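Shared kitchen circuit trips on startup, Bornberg building
Opened by Elba Ojeda, November
Last update 4:10 PM

Reported: breaker for the second-floor kitchen outlets trips when the dishwasher starts. Resets normally. Tripped again the next morning with the dishwasher off at the panel, so the first report is only partly right.

Load check, Ezekiel Tran. The kitchen and the hallway outlets outside it are on one 20 amp circuit. The panel schedule lists them as two. The schedule was typed before the Morris remodel and was never corrected. Connected load at the time of the second trip: refrigerator, kettle, one under-counter heater. Kettle and heater together exceed the rating with nothing else running.

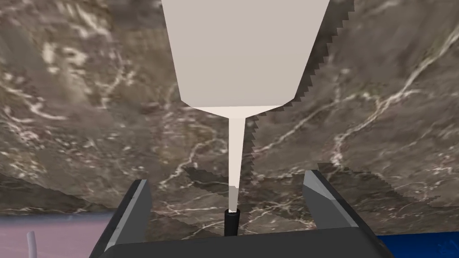 Heater unplugged and tagged. Circuit held overnight with the refrigerator and normal kettle use. Dishwasher switched back on and run through a full cycle, no trip. Asked Keegan Lockyer to confirm whether the hallway outlets were meant to be split off. He has the remodel drawings and says yes, a second home run is shown but he can't find a sign-off for it.

Opened the junction box above the hallway ceiling. Found the second cable, capped at both ends and not landed on a breaker. Insulation tested at 300 volts on the low range, no fault between conductors or to ground. Length by tester is consistent with a direct run to the panel.

Remaining question is where to mount the new disconnect. Perrine Lemaire asked for it on the kitchen side so that staff can reach it without a ladder. Surface conduit on masonry needs sleeve anchors set in the brick face, and Hemico only stocks the short ones. The wall behind the work area is olive-brown brick in rectangular units, so plan the anchor holes before drilling and keep them out of the joints. Allow up to 2 hours for drilling and cleanup.
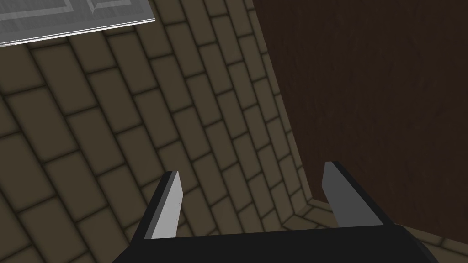
Parts request went to Beverley Grimshaw: one 20 amp breaker, one disconnect, conduit, straps, long anchors. Breaker must match the Asta panel; the substitute offered last time did not seat. Brick shows in olive-brown over a large area with a gray panel next to it, and conduit paint should be matched to the gray. Schedule to be retyped after the cable is landed.

Status: waiting on parts. Heater stays unplugged until the split is done. Do not close.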